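Site visit notes, Morkmont, 2025-10-18

Got there late, parking is on the far side of the building and the sign points the wrong way. Badge, safety talk, closed-toe shoes check. They turned back one of our group for sandals and lent him a pair of ugly overshoes. Good. Rules that get applied at the door tend to get applied inside too.

The safety talk is short. Four rules, printed on a card you keep in your pocket. No walking behind anyone who is working. Nothing hanging loose, so lanyards go in your shirt. Bags go on a rack, never under a table. And if someone says "hold", everybody stops, visitors included. We had two holds while I was there, one for a dropped part and one for a phone ringing right next to a worker.

Main reason I went: Pidia is the outfit that writes the handling rules, Zustness runs the floor, and I wanted to see how far the paper and the practice are apart. We do hand-held gripper work at our own place and our rulebook is a mess. Theirs is 76 pages, ours is a wiki with three people's opinions in it.

First thing I wrote down: the start check. Before a worker picks up anything, fingers open, fingers closed, look at both pads, wipe the lens, look at the marker. If the marker is scuffed the device goes in the red tray and you take another. No fixing it at the table. Takes under a minute when they know it, longer with the new people, and nobody hurries the new people. They log each check on paper. I asked why paper and was told the tablet version got skipped too often.

Second: small soft items have their own page in the rules. Beads, cord, chain, anything that swings. Lift slow, let it settle, then move. Never pull against a snag. Set it down fully before you open the fingers, no dropping from height, even a little. A try where the item slips still gets kept and marked as a slip. Workers are told that in the first hour and again in the second week, becuase people like to quietly redo the bad ones.
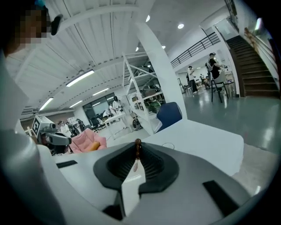 Third is the spacing rule, and this is where I had questions. The book says 130 cm between two people with devices in hand unless they're on a shared task. On a shared task it can be less, but both have to agree out loud who moves first. I liked the out loud part. I did not see how anyone checks the distance once things get busy. The answer was floor tape "by December". We'll see.

Faces. Anyone who can end up in a recording has signed for it, visitors too, and faces get blocked out before files leave the building. Form is one page, plain words, and you get a copy. Ours is longer and says less. I took a blank one home.

Breaks: ten minutes each hour, device down on its stand and not in your lap. Wrist complaints go in the same log as broken parts, same form, which sounds cold but it means they get read the same day. Nearly 170 entries so far this year, most of them parts.

Weak spots, my view only. Cables. There is a rule about cables and it is one sentence long. Cleaning of the finger pads is "as needed", and I never like as needed. Also the rulebook has a version number on the cover but not on each page, so a loose page tells you nothing. Said so at the wrap-up, they wrote it down.

Lunch was at Oh, the noodle place across the road. Slow, very good, go before noon.

To do for us:
Copy the start check, more or less word for word if Pidia says ok
Red tray, buy two
Slips get kept, put it on the wall
Rewrite the consent form, one page max
Ask about the training slides, they said they'd send them but I forgot to leave my adress

Next visit is open to six people from our side. Put your name on the sheet by the printer, and bring proper shoes.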